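The council's leaflet about the Fultuneck weir path came through the door again in April, the same leaflet as last year with a new border. "Work to begin shortly." I have kept the old one, so I put them side by side on the kitchen table, and the only other change is that the word "soon" has become "shortly". I suppose somebody was paid for that.

For those who don't live here, the path floods, and when it floods the children from the Cekis estate have to walk along the main road to school. Last autumn 266 households signed a petition asking for it to be raised. It was received, noted and thanked for. Then we were told that Duda, the contractor, would be doing a survey, and later that the survey would need a survey of its own.
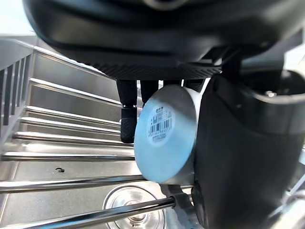 Who decides when the path gets raised?
The full council decides, once the highways team has put forward a costed plan. It hasn't put one forward, so there has been nothing to vote on.

I went to the drop-in session at the library with two questions. One was what the £3000 set aside for "early engagement" had bought us. I was told it had bought engagement. The other was whether there was a start date, and I was handed the leaflet.

Lena Olszewski, who is standing for our ward, says she'll have it sorted within a year if she gets in. Well, maybe. The last one said that too, and he had a nicer coat. I asked her where the money would come from and she mentioned the Flumau fund, which as far as I can tell is for bus shelters. She has promised to check and write back to me.

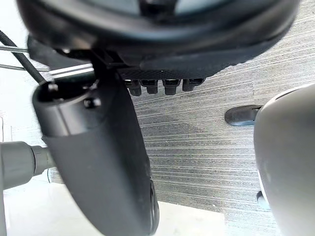 Close-up, with four small black connectors in a row.

I'll put her reply up when it comes, word for word. Meanwhile the path was under water again this morning at half past eight, and I still have both leaflets if anyone wants to compare borders.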